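Lirketti Shared Office
Minutes of the supplies and equipment meeting, June

Present: Saranya Gowda (chair), Chunhua Jiang, Ruben Vanhove, Zhiqiang Pan (minutes)
Apologies: Eusebio Bermúdez

1. Previous minutes
Approved with one change. The shelf order was for 5 shelves, and the earlier figure was a typing error.

2. Cable sorting
Chunhua reported on the loose cables from the supply closet. They are being untangled and coiled by hand at the blue table, and black and white ones will go into separate drawers. Ruben asked whether short cables are worth keeping. Agreed to keep anything that works and is long enough to reach from a desk to the wall outlet.

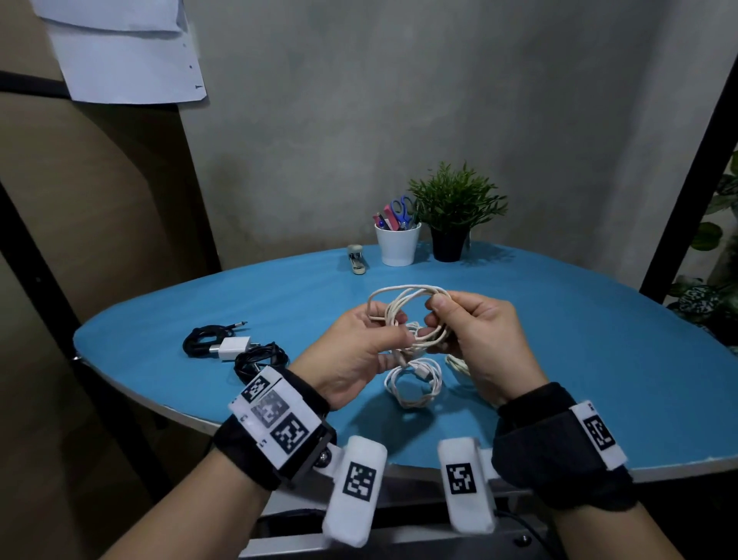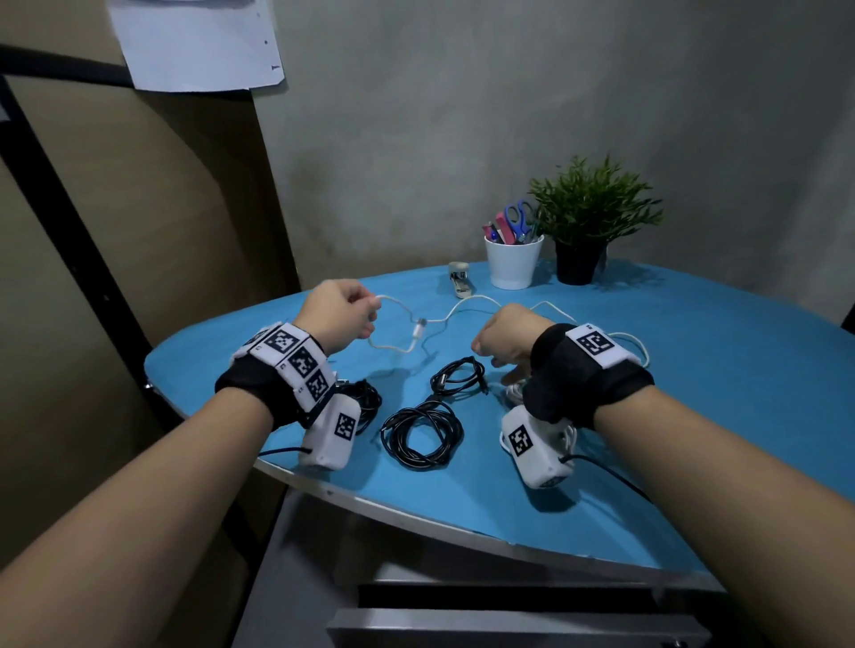 Item 2: white cable in hand at the blue table, with other coiled cables on the tabletop.

Saranya asked that coils be left loose — tight winding ruined several chargers last year. Zhiqiang will print 29 labels for the drawers and hooks. Cables nobody can match to a device go in the Fikaler box by the back door until the next meeting.
Action: Chunhua to finish sorting. Ruben to test the white cables.

3. Storage quote
Trondarow quoted $600 for a second drawer unit, delivery included. Ruben thought this was high. Held over until Eusebio is back.

4. Printer paper
We have around 3000 sheets left. No order needed before the end of the month.

5. Other business
The Wei room door still sticks. Saranya to call the building office again.

Meeting closed at 4:40 p.m.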